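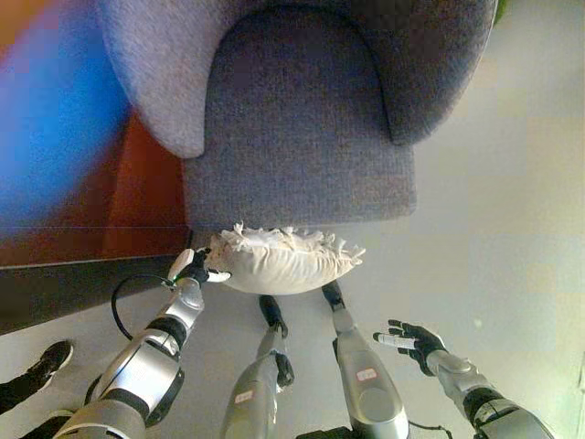 # Hokgate Armchair, Gray

The Hokgate is an upholstered armchair with a curved back. The back and the two arms are made as one continuous line, so when you sit in it you feel held a little from both sides. The seat cushion is flat, with a straight front edge. We have sold this chair for several years in our shop and it is still the one that customers sit in and then do not want to stand up from.

The cover is a gray fabric with a fine weave and small speckles. Please know that gray is a difficult color to judge on a screen. Where the light falls on the arms the fabric can look pale, nearly lavender, and on the seat and inside the arms it looks darker and cooler. It is the same fabric everywhere. If you must match it with a sofa or a carpet, ask us for a sample before you order. The sample is free and we send it by ordinary mail.

## Item details

- Item number: 3569
- Cover: Cidus weave, gray
- Seat cushion: fixed, flat
- Price: $600
- Maximum load: 141 kg
- Assembly: only the legs must be screwed in, the key is in the box
- Use: indoor, home and small office

## Sitting comfort

The seat is medium firm. For the first weeks it feels harder than the chair in the shop, and after this time it becomes softer where you sit most. The back is not high. It supports the lower and middle back well, but it does not support the head, so for sleeping in front of the television we would recommend the Lozano, which has a higher back and a separate footstool.

The arms are rounded on top. They are comfortable for the elbows and for a book, less comfortable for a cup of coffee. Some customers have asked for a wooden tray that fits over the arm. We do not have one at this moment.

## The pillow

The oval pillow in cream-white goes well with the Hokgate and is sold separately under the name Jester. It is plump and smooth, and along the edge it has a ruffled fringe with small feathery tufts. Behind the lower back it fills the curve of the chair nicely. Shorter persons in particular tell us that they sit better with it, as the feet come closer to the floor.

Two things about the fringe. Please do not brush it with a hard brush, the tufts will lie flat and they do not come up again easily. And do not pull the pillow by the fringe when you lift it – take it by the body of the pillow and shake it a little, then the filling goes back to its place. The cover has a hidden zipper and can be washed at 30 °C in a laundry bag. Dry it flat. No tumble dryer, no iron on the fringe.

A light pillow shows dirt earlier than the gray chair does. If there are small children or a dog in the house, a second cover is a good idea, and you can order it together with the first one.

## Care of the chair

Vacuum the fabric every two weeks with the soft nozzle. Go also into the curve between the back and the seat, crumbs collect there. For a fresh stain, press a dry white cloth on it, and after that a cloth with lukewarm water. Do not rub. Do not use bleach or a cleaner for leather.

New jeans can leave blue color on the arms and on the pillow. This is not a fault in the fabric and the warranty does not cover it.

The chair should not stand directly in the sun all day. After a long time the color of the sunny side will be different from the other side.

## Delivery

The chair is delivered in one box, to the front door. Please measure your door and the stairs before ordering. Delivery inside the city is free for orders over $500, so the chair always comes without delivery cost. Outside the city we calculate by distance and tell you the price before you pay.

Orders made in December take longer, normally one week more. If you order a pillow with the chair, it travels in the same box, in its own bag.

## Questions

**Can I get the chair in another color?** Only in gray now. The green was discontinued.

**Can the seat cushion be turned?** No, it is fixed to the frame.

**Can I see it first?** Yes. One chair stands in the shop, with the pillow, and you may sit in it as long as you like.

For fabric samples and spare legs please write to Lemlem Tesfamariam at the shop and mention the item number.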